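Okero Bread Words

A word list and small text collection of home baking vocabulary, release 2
Last changed: 26/04/2021

What's in it

Okero is a collection of the words home bakers use when they write about bread, rolls, buns and pastry. I started it because I wanted to know how many ways there are to say "the dough is ready," and then I could not stop! People write "it jiggles," "it's gone pillowy," "it passed the poke," "it's nearly over the rim," and every one of them means something slightly different to the person with flour on their hands.

The release holds 472 entries. Each entry is one word or short phrase, with a plain definition, at least one sentence showing how a baker would use it, and a tag for the stage of baking it belongs to. All of the sample sentences were written for Okero by the people who worked on it, so you can reuse them freely under the terms further down.

Files

entries.csv – the main table, one entry per row
sentences.csv – the sample sentences, linked to entries by entry_id
stages.txt – the 5 stage tags with short notes
variants.csv – spelling and regional variants (doughy/doughey, bun/bap/roll and their many cousins)
CHANGES.txt – what moved between release 1 and release 2

Everything is UTF-8 with a header row. Fields are separated by commas, and anything with a comma inside it is in double quotes. If you open entries.csv in a spreadsheet program, import the entry_id column as text or it will eat the leading zeros.

Columns in entries.csv

entry_id: four digits, never reused, even when an entry is removed
headword: the word or phrase, lower case unless it's a name
part: noun, verb, adjective, phrase
stage: mix, rise, shape, bake, serve
definition: one or two sentences in everyday words
feel: yes or no, whether the word describes touch
note: free text, often empty

The feel column is my favorite part of the whole thing. Bakers have a huge supply of touch words (slack, tacky, sticky, tight, silky, shaggy) and they use them with real care. Tacky dough grabs your finger and lets go. Sticky dough comes with you. Put those two under one definition and a beginner will be adding flour all afternoon.

How the entries were chosen

We began with our own notebooks. Ferdinand Ortner has kept a baking notebook for years and writes down everything, including the weather, so the rise section leans heavily on him. I brought most of the shaping words, and a long list of names for things that go wrong. Flying crust! Tunnel crumb! Weeping custard!

A phrase got in if two of us had used it or heard it in a kitchen, and if it could be defined without pointing at a photo. That second rule knocked out some lovely ones. We both say "that look it gets" about caramel and neither of us could write it down.

Brand names are out. Names of breads are in only when they are also used as a general description, so "brioche" is there (as in "a brioche dough," meaning rich and buttery) and most local loaves are not. I'd love a sister list for those one day.

Notes on the stages

Mix covers everything from flour and water meeting up to the end of kneading. Autolyse is here, and so is "let it think," which is Ferdinand's phrase for the same thing.

Rise covers both the first and the final rise. In release 1 they were separate, and it made a mess: half the words fit both. They are now together, and the note column says "final" where a word is only used for the second one.

Shape is the fullest stage. Rolling, folding, braiding, scoring, crimping, and all the words for the skin of a dough under tension.

Bake runs from loading the oven to taking things out. Oven spring, blister, ear, bloom, and many shades of brown. We have eleven browns and I'd defend every one of them.

Serve is new in this release and I'm very happy with it. It takes in cooling, cutting, storing, reheating and putting things on the table: "crackle" (the noise a crust makes as it cools), "heel," "day-old," "refresh," "basket bread."
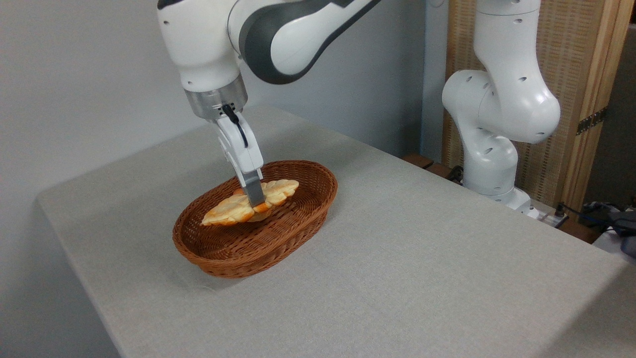 Sheldon Nguyen
Maintainer, Okero Bread Words

A few serve entries need extra care. "Melon bun" is tagged serve as well as bake, on account of bakers using it loosely for any sweet bun with a scored, puffy top. "Basket bread" means mixed rolls and pastries set out together for people to help themselves. It has nothing to do with the basket a loaf rises in, which has its own entry under rise. Please keep them apart if you merge Okero with another list.

Known gaps

Gluten-free baking is thin. Neither of us does much of it, and the words really are different, more like talk about batter. Flatbreads are thin too. There are 50 entries marked "check" in the note column where we disagreed on the definition and went with the shorter one. If you bake, have a look through those first. I'd be thrilled to hear you tell us we're wrong about "slack."

The English is American in spelling, though variants.csv has a fair number of British forms.

Good uses

Spell checkers for recipe sites, glossaries, vocabulary lessons, crosswords, search in a recipe collection (so that "proof" finds "prove"). A friend's Promilgate recipe index runs on release 1 and can now find her own cinnamon rolls under all four names she has given them.

It's less good for anything that needs exact temperatures or times. There aren't any. "Hot oven" is defined as an oven that is hot.

Sending changes

Write one change per message, with the entry_id and the new text. For a new word, send the headword, a definition and a sentence you'd say out loud in your kitchen. New entries are read in May and go into the next release.

License

Free to use, copy and change, for any purpose, as long as you name Okero Bread Words and keep the CHANGES.txt file with it.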